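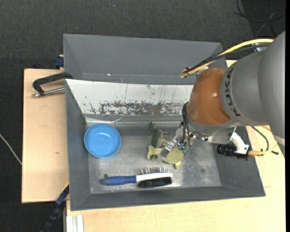 Figure 5.1 A KUKA arm with its gripper lowered into a grey bin holding a blue bowl, a toy figure and a hairbrush.

Chapter 5
Who Gets the Blankets? Sorting Out Need After a Flood

A flood is a great leveller for one afternoon. By Sunday evening the people with cars have gone to stay with their sisters, and the people without them are in the school hall at Mindden, queuing for soup.

Mindden is the river town we shall follow through this chapter. When the embankment gave way, 327 households were put on the relief list. A second list, drawn up by the neighbouring district of Sikov, had 239, and the two overlapped in ways that neither office cared to discuss with the other. Both lists were called final. Donors, meanwhile, had sent winter coats. It was June.

Relief work is often taught as a matter of generosity, and there is usually plenty of that. What runs short is knowledge of who is where, what they have lost and whether they can cook. A family with a dry stove wants flour. A family living on a stairwell has little use for it, though it may well be given some, and will be thanked for its patience on a printed card.

In the pages that follow we look at three ways of deciding who is helped first: by household, by damage and by asking. The Dumitrescu scale, which grades damaged homes from 1 to 12, is set out in Section 5.2, along with the reasons field staff tend to use only the top and bottom of it. Section 5.3 turns to cash grants and the case of Dellitum, where payments took up to 12 weeks to arrive and the market had reopened in two.

Key terms: needs assessment, targeting, duplicate registration, unsolicited goods

Before you read on, write down what you would want on your first night in a school hall. Keep the list. You will need it for the exercise at the end of Section 5.1.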